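Subject: Re: [zukville-repair] Old desktops, keep or strip?
Date: January 2021

> We have another stack of desktops from the Huden office clearance
> and no room for them. Half won't start. Do people think it's worth
> going through each one, or should we pull the memory and drives
> and send the rest to Drandetti for scrap? I'd like to settle it
> before the next pickup.

I would go through them, but with a time limit. When we did the last lot in August I spent most of an evening on one machine that had a bad power supply, and I only found that out at the end because I'd started with the memory. These days I do the supply first, with a known good one, and if the machine still shows nothing after 10 minutes it goes in the strip pile.

The other thing that caught me was the clock battery. Machines that have sat in a closet for years will often stop at a setup screen and look dead to anyone who doesn't have a monitor plugged in. A new coin cell and a reset of the defaults got 5 of them going last time. We still have a card of 11 cells in the drawer under the label printer, so please use those before buying more.

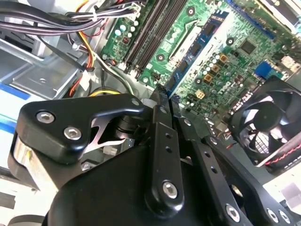 On the drives, please don't pull them and put them loose in a box. Label each one with the machine it came out of, and wipe it before it goes anywhere. Fakhoury Street library has asked for machines with a blank drive and no system on it - they do their own install. They can take 7 now and maybe more in spring.

Drandetti will collect what's left, but they want the cables in a separate bag and they won't take monitors. The county drop-off does, with a fee. I can take a carload over if somebody helps me load.

I'm fine with stripping anything that takes the older memory. There's no demand for those and we have a full bin of it already.

--
Zukville Repair list
To leave the list, send a blank message to the list address.

Comments (3)

benchlight: Agree on doing the supply first. I'd check the fan too, they seize up.

tk_huden: Is the county fee per monitor or per load?

oldsolder: Per monitor last I went. Bring cash.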